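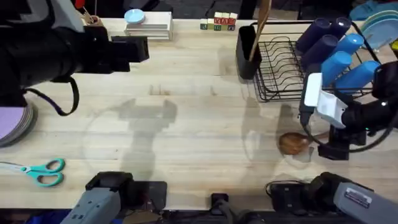
A butcher-block top asks very little of its owner, and it puts up with a lot. Ours came from Marciniak, a small wood shop in Nalerley that glues long strips of pale wood edge to edge and sells the result by the foot. It has been in use for 14 years. It has served as a kitchen counter, a desk, and now a table where a dish rack and a set of alphabet blocks share the same few feet of wood.

Mixed use of this kind is common in small homes. The shop sold 214 tops last year, and by its own count most went to rooms other than kitchens. Buyers wanted one long surface that could take breakfast at one end and homework at the other. A wire rack stays at the back. Flat boards stack up in a corner and a lid gets parked on top of them. Toys drift in and are pushed toward the far edge when somebody needs to work.

The wood decides how well this goes. Stripes in the grain hide crumbs and small scratches better than a plain painted top does. They also make a handy guide for wiping - follow the strips and the cloth picks up more.

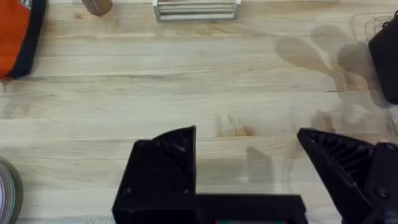

Knots are a matter of taste. Marciniak leaves the small ones in and charges less for a top that has a few. A sound knot does no harm, though it can drink up more oil than the wood next to it and may need a second coat. Stains are another thing. Most come out with fine sandpaper and ten minutes of work, always along the grain, followed by fresh oil over the whole strip so the spot doesn't show up lighter.

The shop suggests oiling 4 times a year in a kitchen and twice anywhere else. It sells an oil made in Prurkden under the name Witis, but plain food-safe mineral oil does the same job for less money. Put it on in the evening, leave it overnight, and wipe off the extra in the morning before anything goes back on the table.

Wooden scoops and spoons can be done from the same bottle. They dry out faster than the top, mostly from being washed more often, and a rag that is already oily will cover a drawer full of them.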